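Standthorpe Neighbours Forum > House and Home > Kitchens
Thread: Dishwasher has died, is it mad not to replace it?

lutfa_p wrote:
So the dishwasher went in February, with a full load in it and an inch of grey water in the bottom. The repair chap wanted more than I paid for the car's last MOT just to fit a pump, and he wouldn't promise it was the pump. There are 2 of us most of the time, four when my sister's lot come over. I've been washing by hand ever since and I'm starting to wonder if I even want another one. The cupboard space alone! I could put all the baking tins in there and stop kneeling on the floor swearing at them.

My other half thinks I've lost the plot and has been sending me links to a Plurnero slimline. Has anyone here gone back to the sink and stuck with it?

RailiL wrote:
Yes, and I'd do it again. Mine packed up when we were in the old flat and we never bothered after that. The washing is fine, you get quick at it. Drying is what breaks people. Where does it all go? If you've got a proper double drainer you're laughing, and if you've got a postage stamp next to the hob like I did then you'll be balancing saucepan lids on the toaster.

wenceslao64 wrote:
Get the dishwasher. I did six years by hand on principle and I can't say what the principle was. Also a full load in a modern one uses less water than you do with the tap running, and don't tell me you don't leave the tap running, everybody does.

lutfa_p wrote:
I use a bowl thank you very much :)

wenceslao64 wrote:
And then rinse under the tap.

lutfa_p wrote:
...yes all right.

Kadri_U wrote:
I'm with Raili. We've a worktop so short you can't open a newspaper on it, so the drying things moved over to the table and stayed there. I kept a tea towel under the rack at first but it went sour in two days and stank the room out. Now I just wipe underneath when I move it. Bit of a faff at mealtimes, I'll admit.
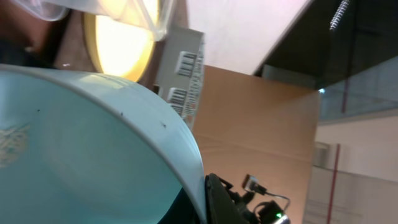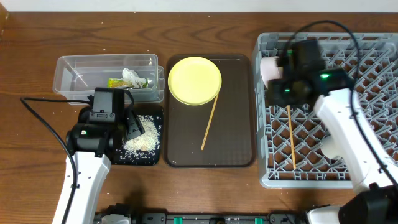
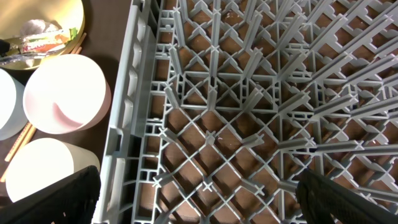
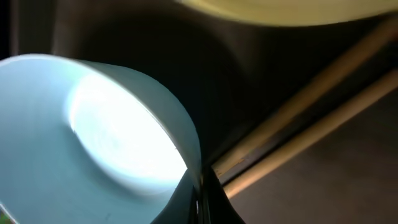 Before you spend anything, Lutfa, work out what you wash the most of, because that's what decides which rack you want. In our house it's plates and more plates, so when I was choosing I looked at the pegs before anything else. The big grey one in the second and third photos has long rows of upright pegs that lean outwards, and that's the sort I'd go for, the plates stand apart and the air gets round them. Its floor is all little open diamonds as well, you can see the wood straight through it, so anything that drips goes on to whatever is underneath. Worth thinking about if you love your table. The wire rack we had before that came from Kumarasinghe's on the high street and it was rusty at the joints by the second winter, so I won't go back to wire whatever anyone tells me. Cups I do separately, upside down on a cloth, as they always end up with a puddle in the base otherwise.

rajitha.s wrote:
Got to disagree about wire. Cheap wire, yes, it rusts. I've a stainless one that's been next to my sink since we moved in and there isn't a mark on it apart from limescale, and that comes off with vinegar. Plastic goes slimy in the corners. I had one with a lattice base and I was in there with an old toothbrush every couple of weeks.

Kadri_U wrote:
You can put a plastic one in the bath with a bit of soda crystals and forget about it for an hour. Try that with a stainless one full of limescale!

rajitha.s wrote:
I literally just said vinegar.

RailiL wrote:
Can we all agree on rice though. Doesn't matter what rack you've got, if you haven't soaked the rice pan straight away you'll be at it till bedtime. Cold water, not hot, hot turns it to glue. Same for porridge and anything with egg.

wenceslao64 wrote:
Agree on cold water. Still think you should buy the dishwasher. I timed myself once, 27 minutes after a roast, and that's without putting away.

lutfa_p wrote:
27 minutes with the radio on doesn't sound so bad? I've been catching up on all the plays I never get round to. What I do mind is the state of my hands, they look like they belong to my nan. What's everyone doing for gloves? I bought some Jurkia ones from the market and they split at the thumb on the first go.

Kadri_U wrote:
Size up. If they're tight at the thumb they'll go every time. And turn them inside out to dry or they get that smell.

RailiL wrote:
Hand cream by the sink, and put it on before the gloves as well as after. My mum did that all her life.

rajitha.s wrote:
Lutfa, how hard is the water up your end? Down by the station it's awful and glasses left to drip dry look like they've been frosted. I do glasses first, hottest water, then dry them with a linen cloth while they're still warm. Everything else can look after itself.

lutfa_p wrote:
Hard as nails up here too. Right, I'm going to give it till Easter with a decent rack and bigger gloves. Plastic with pegs first, as it's the cheaper mistake, and if it goes slimy Rajitha gets to say so. The dead one is still sitting there with the baking tins in it. Does the council take them away or do I need to get it to the tip?

wenceslao64 wrote:
Council will do it but you book on the website and it has to be outside by 7am. Disconnect it properly and keep a towel handy, there'll be water left in the hose.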